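The Second Line

The letter from Prollico came on a Tuesday, 18th October, and Beca Hughes read it twice at the factory gate before she took it inside. The company thanked the town of Fildale for its patience. It was now ready to choose a place for its new assembly line, and two places remained on its list. One was Fildale. The other was Nadora, on the coast, where there was a deep harbour and where the wages were lower.

A visitor would come on Thursday. His name was Mr Pugh.

Beca was the manager of the old plant, which made door locks and window motors for small vans. It had 84 workers. When she had started there as a girl in the packing hall, there were many more, and the buses came in a row at six in the morning like elephants. Now there was one bus, and it was often half empty.

She put the letter on the table in the canteen, because she did not like secrets. The people came to read it with their cups in their hands.

"How many jobs?" asked Tomos from the press shop.

"It says 135," said Beca.

"And if they go to Nadora?"

She did not answer, and Tomos nodded as if she had.

On Wednesday they cleaned. They washed the windows of the main hall, and somebody painted the yellow lines on the floor again, so the whole building smelled of paint and everybody had to walk on the sides of their feet. The mayor telephoned three times. He wanted to bring the school choir. Beca said that a choir was a kind thought, but Mr Pugh was coming to look at the floor and the electricity.

That night she could not sleep. She sat in the kitchen with the figures. The land was cheap, the road was good, the railway was not so good. The railway was the problem. A train from Fildale to the port took 13 hours, and it should take five. She had written this in the report. Her deputy had asked her to leave it out, and she had thought about it for a whole evening, and then she had written it in.

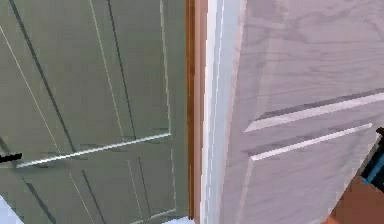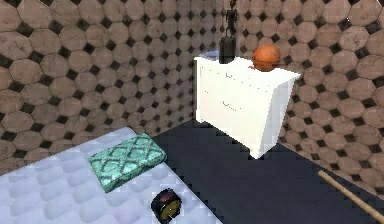

Mr Pugh was younger than she had expected and he had a cold. He arrived in a hired van with a noisy window, and before he said good morning he asked if this was one of theirs.

Beca put her head inside and pressed the switch. The glass went up, stopped, and went up again.

"The motor is ours," she said. "The rubber is not ours. It is the rubber that is catching."

"Are you sure?"

"Give me ten minutes."

He gave her ten minutes. She called Tomos, who took off the panel in the yard while the rain began, and he showed Mr Pugh the place where the rubber had turned hard and folded over. He cut a little piece away with his knife. After this the window went up without a sound. Mr Pugh pressed the switch many times, like a child, and then he blew his nose and said that he would like to see the hall.

They walked for two hours. He asked good questions. He wanted to know how old the transformers were, and who repaired the roof, and why the paint shop had been closed in May. She told him the paint shop had been closed because the filters were bad and there was no money for new ones. He wrote this down. Her deputy, who was walking behind them, made a small noise in his throat.

In the canteen they gave him soup. He ate it quickly and took bread with it, and the cook was pleased.

"In Nadora they had a band," he said.

"We nearly had a choir," said Beca.

He laughed, and then coughed, and then was serious again. He opened the report at the page about the railway. She saw that he had put a pencil line next to it.

"Nadora told me their port is never closed," he said. "I was there for two days and on both days it was closed. There was wind. I asked about it and they said, what wind?"

She did not know what she should say to this, so she asked if he wanted more soup.

"I cannot promise anything," he said. "I write my pages, and other people read them. There are seven of them and they do not often agree. Thirteen hours is very long for a train."

"I know. Perhaps by road – "

"By road it is expensive. I know what it costs, I have made the calculation also." He closed the report. "But I can plan with 13 hours. It is a number."

He left before it was dark. Tomos stood at the gate with his hood up and listened to the van go down the hill, and he said the motor sounded right.

After that there was only waiting. The orders for November were small. The first week they spoke of nothing else in the canteen, and the second week they spoke of football again. Beca telephoned the railway office and asked, as she did every month, about the broken bridge, and the same man told her the same thing. She wrote his answer in her book with the date.

On the morning of the 21st day the bus was late. Beca stood in the yard and saw it come slowly round the corner by the chapel, and behind it, also slowly, the postman on his bicycle. She had her hands in her pockets. The postman had some trouble with his chain and he got down to look at it. Tomos had seen him from the press shop, and now he came out and the others came after him, and they all stood on the new yellow lines and waited for the man to fix his bicycle.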